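5.4 Recording a two-handed demonstration

This section covers recording with the Zidden capture service and two hand-held grippers. It assumes that the base stations have been set up as in 5.2 and that both grippers appear in the device list. Calibration of the jaw opening is in 5.3 and is needed once per gripper, and again after any change of fingers.

Before you start

The recorder writes three streams: head camera video, gripper pose (left and right) and jaw opening (left and right). All three are stamped by the host clock. Do not start the recorder on a second machine on the same network segment. Both will accept the pose stream and neither will report a fault.

Check that at least 200 GB is free on the recording disk. Below 100 GB the service will finish the current episode and refuse the next.

1. Open a terminal on the host and start the service:

zidden-capture start --profile bimanual

2. Wait until the status line reads READY. If it stays on WAIT POSE, one of the grippers has no pose fix. Hold each gripper over the middle of the table with its marker plate facing up and turn it slowly until the line changes.

3. Load the task file. A task file names the objects, the start layout and the end condition. Files from Kakberg 2 can be loaded without changes. Older files must be passed through zidden-convert first.

4. Put the table back on its floor marks. The workspace origin is taken from the table position stored in the profile, and a shifted table gives a constant offset in every pose of the session. The offset can be removed afterwards (see 7.1), but only if the shift is known.

5. Lay out the objects as given in the task file. The order in which they are placed does not matter.

6. Hold both grippers still, jaws fully open, and press the foot switch. The service takes a zero reading for 3 seconds and then sounds one tone.

CAUTION: Keep the gripper cables free of the table corners and of each other. A cable under tension pulls the gripper during slow movements, and the pull is recorded as part of the demonstration.

7. Carry out the task. Move at an even speed. Both grippers are recorded for the whole episode, including a gripper that takes no part in the task. Keep the idle one within the workspace and at rest.
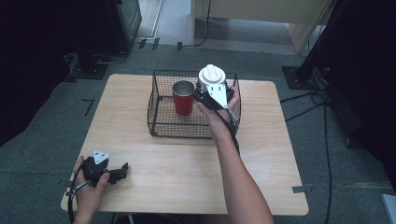
Can the idle gripper be put down while the other one is working?

Only if the profile has allow_release set to true. With the default setting, a gripper that reports no grip on the handle for more than 3 seconds ends the episode, and the episode is saved with the flag RELEASED.

8. When the end condition is met, open both jaws, draw the hands back to the near side of the table and press the foot switch again. Two tones mean that the episode has been saved. Three tones mean that it has been saved with a warning.

9. Read the warning before going on to the next episode:

zidden-capture last --warnings

POSE GAP: a marker plate was lost for longer than the limit in the profile. The default limit is 200 ms. Gaps shorter than this are filled by interpolation and are not reported.

JAW RANGE: the jaw opening went outside the calibrated range. Repeat 5.3 for the gripper named in the warning.

CLOCK: a stream drifted from the host clock. Stop the service and start it again. Episodes with this warning are left out of export by default.

10. Repeat from step 5. The zero reading in step 6 is taken for every episode and cannot be skipped.

Note: An episode can hold up to 600 seconds. At the limit it is closed and marked TRUNCATED. The planner import tool (Szekeres) does not accept truncated episodes, so long tasks should be split in the task file.

Note on mesh and wire objects: the object tracker relies on closed outlines and may place the pose of an open wire container on the surface behind it. Set tracker: static for such objects in the task file and enter the pose by hand. The gripper poses are not affected.

Closing the session

11. Stop the service with zidden-capture stop. Do not switch off the base stations until the prompt returns.

12. Run zidden-check on the session folder. The report lists each episode with its length, flags and number of filled gaps.

Changes to this section

May: default for allow_release changed to false (L. Bodnár). Wording of step 4 corrected (M. Pintér).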